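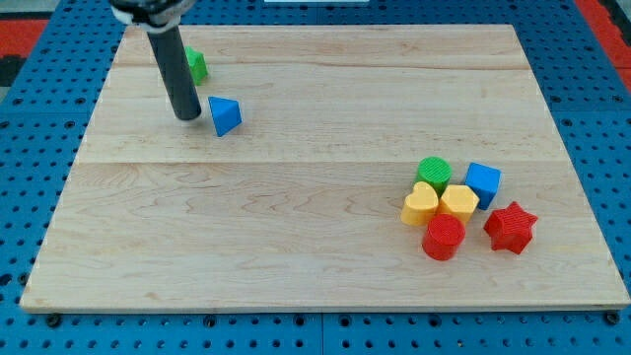 Aug 11, 2025

Started the pushing set on the maple board today. Target is 700 episodes by October and we ended on 70, a slow start but fine for a first day on new blocks. Rawan Qudah drove for most of the morning and I took over after lunch.

The yellow heart is the hard one. Push it on a lobe and it turns away from you. The cylinders are easier than I thought they'd be. I threw out 2 episodes where I hit stop too early, and relabeled a batch that said "star" when the instruction was for the blue cube.

Tannous wants more starts with the pieces bunched together — the Lullix model does all right when they're spread out and gets lost when they touch. So tomorrow is all clusters, 200 if the arm behaves. Rawan thinks we should vary the wording too. I wrote her a list of phrases before I left.

Still have to copy today's logs over to Tetcombe. Wrist sore from the joystick.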